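Search this book Enter keyword Go

Chapter 9
Talking on the Radio When It Counts

25 May 2018
By the author

I still remember my first real radio call. I was the newest person on the Cerkville engine, I had a mic in my hand, and I said "um" so many times that the dispatcher asked me to start over. So if your stomach drops a little when you key up, welcome! You're in good company, and this chapter is for you. 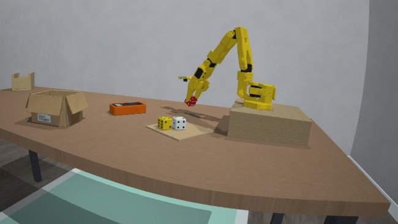

Figure 9.1. Robot arm mounted on a wooden block, computer rendering.

We'll start with the size-up, the short report the first arriving officer gives. Mine goes in the same order every time: who I am, where I am, what I've got, what I'm doing about it, and who's in charge. Say it out loud in the car on your way to work – your neighbors will get used to it.

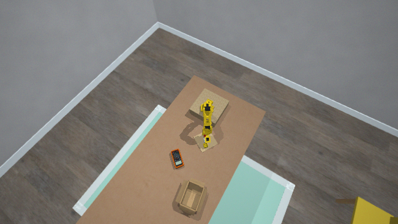 Radio order works best when you can practice it on anything, and I mean anything. When I taught this at Grarnmont, I had students report on whatever was on their kitchen table, biggest thing first. Short, plain words, and then let go of the button. A house with smoke at the eaves gets the same treatment (you'll just be breathing harder).

Next comes the part most of my students skip, listening before you talk. In the Kettani mill drill we logged 501 transmissions, and 73 of them stepped on somebody else's. One of those was a crew calling for water. We played that tape back in class and the room got very quiet.
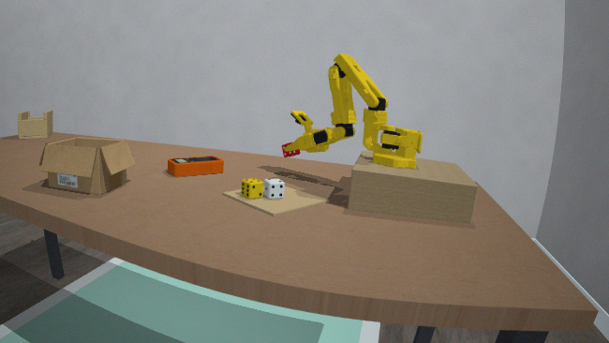

Figure 9.2. The arm and its block at the right side of the table, computer rendering.

Before you read on, look over the Cirine Road transcript at the back of the book and mark each spot where you'd have asked for a repeat. Keep your marks, we'll need them in section 9.4.

Contact us | Copyright 2018 | Back to top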